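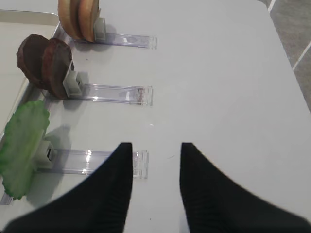
Mill house, 1785, keep the old wheel or let it go?

muireann_nm
Hi all, long-time reader, first post. We've bought a small mill house with a guest annexe and we're hoping to open it as a B&B next September. Date stone over the door says 1785. The wheel hasn't turned in years, the leat is full of silt and the pond is mostly rushes. My husband Cormac wants the lot restored. I'd sooner spend the money on bathrooms! Has anyone here done it, and did guests care?

lorcan_k
Guests care. We've had our place for 20 years and the wheel is the first thing they ask about, every time. I wouldn't touch the bathrooms until you've had someone look at the axle — if the bearings have gone you want to know before winter.

BridConneely
Sorry Lorcan, can't agree. People photograph a wheel once and then they complain about the shower for the rest of the weekend. Ours is fixed in place with a bit of planting round it and it looks lovely. Two nice bathrooms brought us more repeat bookings than the pond ever did.

lorcan_k
Fixed in place is a garden ornament, Bríd. We'll have to differ.

muireann_nm
Ha, this is exactly the conversation we have over dinner. Next question then, breakfast. The kitchen in the annexe is tiny and I've been wondering about putting things out for people to help themselves.
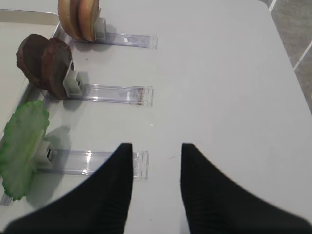 Slices stood on edge in little white clips, with clear rails on a white table.

rosalinda_c
Ooh, I'd do a help-yourself breakfast. We went that way after our second season and I got my mornings back (I was up at 5 frying eggs for walkers who then only wanted toast). Keep it simple, cover everything, and have the bread local if you can.

On the wheel I'm half with Bríd. Clear the leat first and see what you have. Ours was a mess, but once the silt was out the sound of the water did most of the work, and the wheel can wait for a good year. Do ask about permission before you dig, mind. We had to stop for weeks while somebody came out to look at the newts.

BridConneely
Newts! We had bats. Same story, longer forms.

lorcan_k
Fair point about the leat. I'd still get the axle looked at while the water's low.

muireann_nm
Thank you all. Cormac has read this over my shoulder and says Lorcan is the only sensible person here. Leat first, then, and I've told him he can have his axle man out on the same day I get the plumber. Rosalinda, did you hire a digger or do it by hand?

rosalinda_c
Small digger for the far end, shovels near the house. I'll send you a message with the name of the man we used.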